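Search this site Search Advanced search

4.2 Choosing where to look before choosing what to do

We would like to spend a little time on the step that comes before planning, as it took us longer than any other part of the work and is the part we are most often asked about. In Vutar, a spoken request such as "put the orange slice on the plate" is first turned into a short list of things that have to be found on the table. Only then does the planner, Prokine, get to say anything at all about grasps and paths. We tried it the other way around during the first months of the project, letting the planner propose motions and asking the perception module to confirm them, and we were rather fond of that design. It was quick when it was right. When it was wrong it was wrong with great confidence, and Majdi Salameh spent much of August reading logs in which a perfectly good path led to a perfectly good grasp of the wrong strawberry.

The present version keeps a table map, a flat list of regions seen from the overhead view, each with a label, a rough outline, and a score for how sure the system is of both. Regions may sit inside other regions. This sounds like a small thing, but a good deal depends on it, for a slice of fruit in a bowl can be reached only from above, and moving the bowl moves the slice as well. The map stores that link as a parent and a child, and Prokine is not allowed to plan for one without asking about the other. Figure 3 gives the kind of view the map is built from.

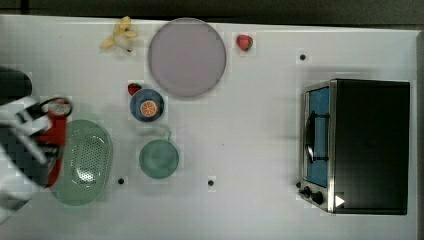 Figure 3. Overhead view of the tabletop, with the gripper at left and the toaster oven at right. The orange slice in the blue bowl is stored as a child of the bowl.

Two points about such a view are worth dwelling on. The first is that labels alone will not settle a request. "The strawberry" has two answers on this table, one beside the large plate and one just above the rim of the bowl, and our rule is that the system must ask when the scores of two candidates are close. Sandrine Arnaud argued for a gentler rule in which the nearer object wins, and we did test it, but people asked to correct the robot afterward told us they would much sooner have been asked.

The second point concerns large dark things. The oven takes up a good part of the right side of the view, and from above its black housing gives the outline finder very little to hold on to. We therefore fit the door and handle first and grow the rest of the outline from there. The handle also gets a region of its own, as a child of the oven, so that a request to open the door has somewhere to begin.

We ran 535 requests through the full system over 140 table layouts. In 17 of the requests the map held a wrong parent link, and in 9 of those the mistake was caught by the planner's own check before any motion was sent. The remaining cases are discussed in Section 5, together with Laimutė Hunt's suggestion for rebuilding the map after each grasp.

Contact: Aisyah Hutapea, Gebretsadik | © Gebretsadik, November 2019 | Back to top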